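Why do your ears pop?

You're in the car, going up a big hill. Or in an elevator. Or on a plane. And then, pop! Weird, right? Let's find out.

## Air is heavy (a bit)

Air is piled up over you, all the way up. It pushes on everything. Your head, your knees, the dog. We call that **air pressure**. Low down there's lots of air above you, so a bigger push. Up high, less air, smaller push.

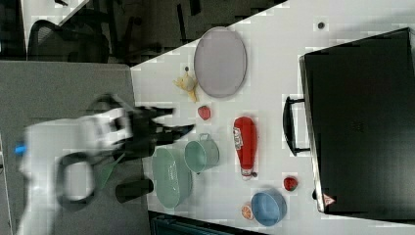 Now, your ear. Inside is a thin bit of skin called the **eardrum**. Air on the outside of it, air on the inside too. Most days both sides push the same and you don't feel a thing.

Go up fast and the outside push gets smaller. The inside air hasn't caught up yet. So the eardrum bulges out a tiny bit. Sounds go muffly. Feels like cotton in there.

## The secret tube

There's a little tube from the middle of your ear to the back of your nose. Everybody has 2, one for each ear. Mostly they stay shut. When you swallow or yawn they open, air moves thru, and pop. All even again.

Coming down is the same but backwards. The eardrum gets pushed in. Can be a bit sorer, specially if you've got a cold and the tubes are stuffed up. Tell a grown up if it realy hurts.

## Things to try

- swallow
- a huge yawn (fake ones work too)
- chew something
- sip water 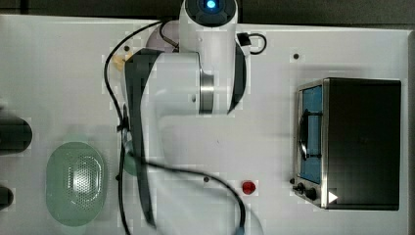
Gatbridge, November

A letter came in from Notburga Bachmann, age more than 5 and a half, she says. She wants to know if fish get poppy ears. Good one! Fish don't have eardrums like ours, so no pop. But lots of them have a bag of gas inside that gets squeezed when they swim deeper. More on that next time.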